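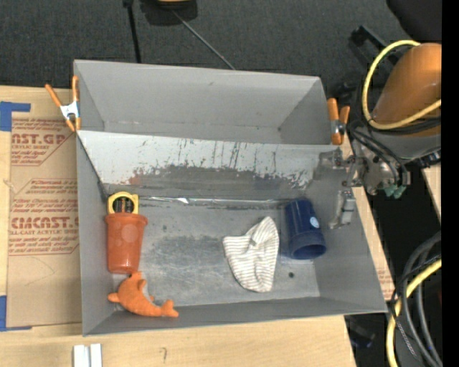 Treloar bin-picking kit: first notes

The Treloar kit went on sale to newsletter subscribers on Mon 23 July. It is sold by Vemanness as a bench package: a two-finger gripper, the grasp planning software and a year of updates. The arm is not included. Buyers supply their own, along with the bin and the test objects.

Clive Rowbotham ran the kit at the Rededdale bench for 14 days. The task was sorting mixed household items - rigid cups, soft toys, small knitwear - out of a two-compartment metal bin with a sloped divider. Objects were returned to the bin in random poses after each run, for a total of 200 picks.

Rigid items gave little trouble. A cup lying on its side was usually taken by the wall, with one finger inside the mouth. Cloth was slower. The planner looks for a raised fold and will retry up to three times before it moves on to another object. Plush toys in a corner were the weak point, and most of the 20 failed picks were of that type. The fingers need clearance on both sides, and a bin wall takes one side away.

Two points on setup. Bare metal floors reflect overhead light, and the depth reading suffers for it, so plan on diffuse lighting. The bin must also be fixed in place. Spring clamps at the sides are adequate for light loads - use bolts for anything heavier.

Setup took about 235 minutes, most of it calibration. The manual covers this step poorly, and Vemanness says a revised version will ship in August. The Vastwood controller is supported in the current release. Older controllers need the adapter board, sold separately.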